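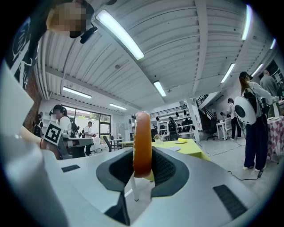

The hall at Wurnesbridge: brick wall, big window, tube lights under the metal deck.

Wanted: people who set and clear tables and don't think much about it

Stadance is looking for adults to take part in a study of small household tables: what people put on them, what they move first, and where it ends up. Sessions start in February 2023.

You may have read that you can tell a lot about a person from how they clear up after a meal. We have our doubts. The claim mostly goes back to a mail-in survey by the Dudek office, which drew 2,766 replies, and all of those came from people describing their own habits. I have described my own habits in surveys and I wouldn't trust the result. So we would like to watch it done.

What you would do
You work at an ordinary table with ordinary things on it. A plant, a drinking glass, a plate with some food. You get a short written card ("make room for two people to eat," for instance) and then you do it however you like. There are several tables in the room and other people will be busy at theirs. Please don't copy them. Please don't be extra tidy for us either, though I suspect most of you will be, and Myrto Rallis has bet me lunch on it.
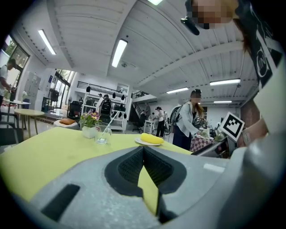
What you get
$300 for the full set of sessions, paid when the last one is finished. We considered calling it a "reward package" and decided it was money. Parking at the Skumside lot is covered. Lunch is sandwiches.

Who can apply
Anyone 18 or over who can stand for an hour or so and lift a full dinner plate. You don't need to cook. If you arrange tables for a living (catering, store displays, photo styling), we'd ask you to sit this one out. If you've already read up on "decluttering science," come anyway, but tell us.

What we can't promise
That we'll find anything. Leszek Grabowska thinks there is a pattern in what gets moved first. I think there is a pattern in where the nearest free surface is. You'll get a copy of the write-up whichever of us has to back down.

To apply
Write to Lucyna Domański at the Stadance office, Room 342, with your name, a phone number and the hours you can do. No résumé. No essay on why you love tables.

Tadeusz Nowicki
Stadance, Wurnesbridge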